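Trilthorpe office clears its cables

Staff at the Trilthorpe office of Cindex have until 2024-08-30 to sort the cords, chargers and adapters on their desks, under a tidy-up organized by office manager Nestor Cabrera.

Anything without a label goes to the Padilla Street depot for recycling. The depot took 300 kilograms of old electronics from local offices in April.

"Keep what you use and put a name on it," Cabrera said. Cardboard organizer boxes with dividers are free from the supply room - one per desk.
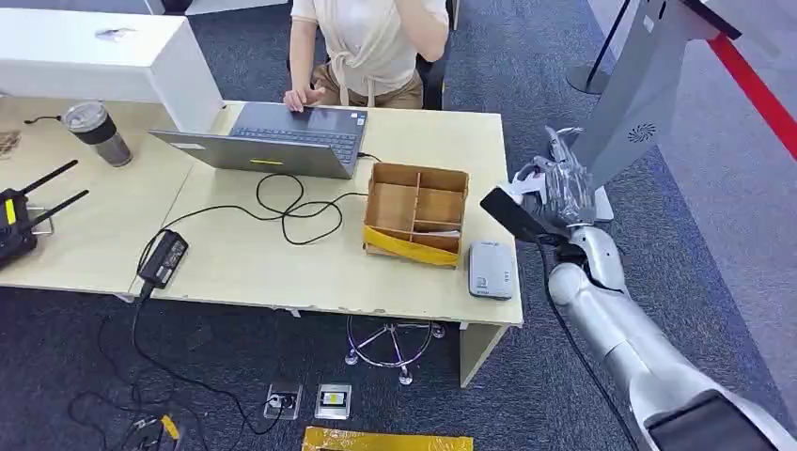

Vol. 91, No. 2

Laptops and their power adapters stay where they are. Routers should be left plugged in until the network team has checked them.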